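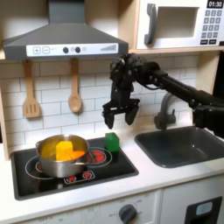
Giving a play kitchen a proper clean and tidy

If yours is anything like ours, it gets a lot of love and very little washing, and by August the worktop has a sort of film on it that I'd rather not think about too hard. I do mine on a Monday after tea, when the children are in the bath with their dad, and it takes me the length of one radio programme (two if I stop to play, which I do more often than I'd like to admit!).

What you'll need

A bowl of warm water with a small squirt of washing-up liquid, two soft cloths, an old toothbrush, a dry tea towel and a tray for the bits and bobs.

1. Clear the worktop

Take any pot off the stovetop and unhook the spoon and the slotted spatula from under the shelf. Put the lot on the tray. Look inside the microwave too. My friend Ilona once found half a rice cake in hers, and it had been there long enough to go see-through.

2. Start at the top

Wipe the hood first, chimney and all, then work your way down the sloping part, so the dust lands on something you haven't cleaned yet. Wring the cloth out well before you get to the white strip along the front. Go gently over the printed plus and minus signs and use the toothbrush, barely damp, around the two knobs.

3. The microwave

Fingers always go to the same places, so give the curved handle and the number buttons a bit of extra time. A corner of the cloth wrapped round your fingertip does nicely for the keypad. Dry it straight away.

4. Tiles and stovetop

Wipe along the rows of tiles, then do the black stovetop in small circles. Please don't be tempted by a scouring pad here! I took the edge off a printed burner on our first kitchen and was reminded of it daily by a very disappointed four-year-old. Buff with the tea towel, as black shows every smear.

5. Wooden utensils

These only want a quick wipe and a good airing. Don't leave them to soak in the bowl while you make a phone call, or the grain goes rough and furry. Poke a bit of cloth through the slots of the spatula, and leave both pieces on the tea towel overnight.

6. Put it all back

Hang the spoon and spatula up again once they're dry, and set a pot on a burner ready for the morning. I like to leave a little something in it, usually a felt carrot, and it's soup before I've got the kettle on.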